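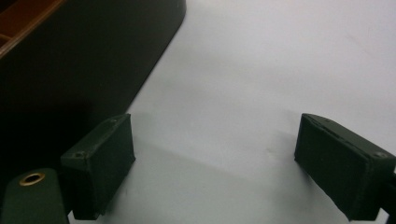 Who can apply for the Flernham household water survey?
Adults who have lived at a Flernham address for at least 2 years and draw their drinking water from a private well. Renters may apply with written consent from the owner.

Brimo is enrolling households for a 13-week sampling period starting in August. Participants collect one kitchen tap sample every Sunday before 7 a.m., prior to any other water use, and record the time on the form supplied. Bottles are provided. Homes with a whole-house softener are eligible – note the model on the application.
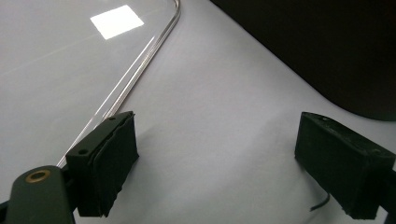 Clear sheet with a rounded corner on a pale tabletop.

Enrollment closes at 2,000 households. Results are mailed to each address after the final week. To apply, request form W-7 at the Brimo office in Flernham.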